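Working Groups > Minutes > Handheld Tools and Data Practice
4 min read

Minutes, good practice group, hand-held gripper sessions
Held 2023-09-03, Polishchuk building, upstairs room

Present: Igor Kopecký (chair), Duyên La, Nazar Vakulenko, Sebastião Conceição, Fedir Kostiuk (minutes, typed as we went, sorry)
Apologies: none received

1. Last minutes
August minutes agreed. One change, Beltetus was spelt two ways. Fixed.

2. Matters arising
Duyên has sent the draft rules to Molliria. Reply came back short: happy with most of it, want the section on faces made stricter. See item 4.
Nazar still owes the list of who has been trained. Says end of the month. Igor: said that last time. Noted.

3. Draft rules, section A, the floor
Long one. Current wording is "keep the work area tidy". Sebastião thinks this is useless, everybody reads it their own way. Wants it to say what has to be off the floor before an operator starts walking with a gripper.
Agreed to name: hoses, wands, loose cables, stools, anything lower than the knee. Vacuum cleaners go back against a wall with the hose hung up, not left stretched out.
Duyên asked if this applies to rooms people also use for desk work. Yes. Desk staff don't have to leave but should be told a session is on.
Nazar against a fixed distance between operator and desks. Says the rooms are all different shapes. Sebastião wanted one anyway. Went round this for a good while. Parked, with a line added that the operator walks the route once empty handed before starting.
Soft furniture: no rule. Igor asked for that to be minuted so it doesn't come up again.
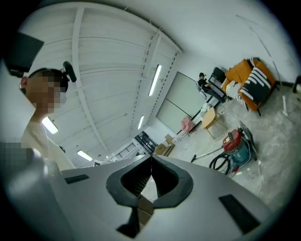 Item 3, hand-held gripper and operator, vacuum hose and wand out on the floor behind.

Duyên: point about looking down. An operator watching the gripper isn't watching where their feet go, and with something on the head as well they may turn less than they would normally. Wants it in the training and not only in the rules. Agreed. Nazar to write a paragraph, plain words, no diagrams.
Cables down walls: to be taped or clipped where they reach the floor. Fedir to ask Polishchuk building people whether clips are allowed on the paint.
Dusty floors, Igor says sweep before, not during. Agreed without discussion.

4. Section B, faces and bystanders
Molliria want all faces blurred before anything is shared, including people in the background who have nothing to do with the task. Group agrees. Draft only said "participants", change to "any person".
Sebastião asked about people seen from behind or in a cap. Duyên: if a colleague could pick them out, treat it the same way. Igor not sure how you would check that. Wording to be "where a person could be recognised", Duyên to tidy.
Consent sheet on the door for anyone sitting in the room. Rosia already does this and it takes no time at all. Copy theirs, with permission.
Whiteboards and monitors: wipe the board or cover it. Monitors turned away or locked. Nazar says locked is enough. Others wanted both. Went with locked as must, turned away as should.

5. Section C, the gripper itself
Check before each session: housing for cracks, pads for lifting at the corners, anything that rubs. Rubber parts wiped with a damp cloth, no solvent. Sebastião has seen someone use window spray. Please don't.
Head-mounted gear: strap checked by a second person. Comes off at breaks.
Session length. Draft says 100 minutes with no limit on how many sessions a day. Duyên thinks far too long for one arm. Proposal of 2 sessions a day per operator, break in between, operator can stop any time without giving a reason. Agreed on the 2. The 100 stays in for now in square brackets.
Weight limit on objects, not discussed, ran out of time. Next meeting.

6. Logging
Nazar went through the session sheets from Beltetus. 170 sheets in the folder, 109 with the pre-start check filled in. The rest have the box blank, which may mean it wasn't done or may mean nobody ticked it. No way of telling from the paper.
Igor wants the check moved to the top of the sheet so that you can't get to the task name without passing it. Agreed.
Near misses: trips, knocks, dropped tools all go on the same sheet, no seperate form. Sebastião asked if names go on. No names. Room and task only.

7. AOB
Key to the upstairs room is on the hook, please put it back on the hook.
Duyên asked whether the rules should cover fixed arms too. Igor: different document, different people. Left at that.
Sebastião away for the next one, will send comments in writing.

Actions
Nazar: training list, end of the month. Paragraph on looking down.
Duyên: reword section B, send back to Molliria.
Fedir: clips question. Ask Rosia for thier consent sheet.
Sebastião: floor list as agreed, one page at most.
Igor: new session sheet with the check at the top.

Next meeting: same room, date to be sent round by Igor.

Related items
Minutes, good practice group, August
Draft rules for hand-held gripper sessions, sections A to C
Rosia: notes on consent in shared rooms
Session sheet, old version (do not print)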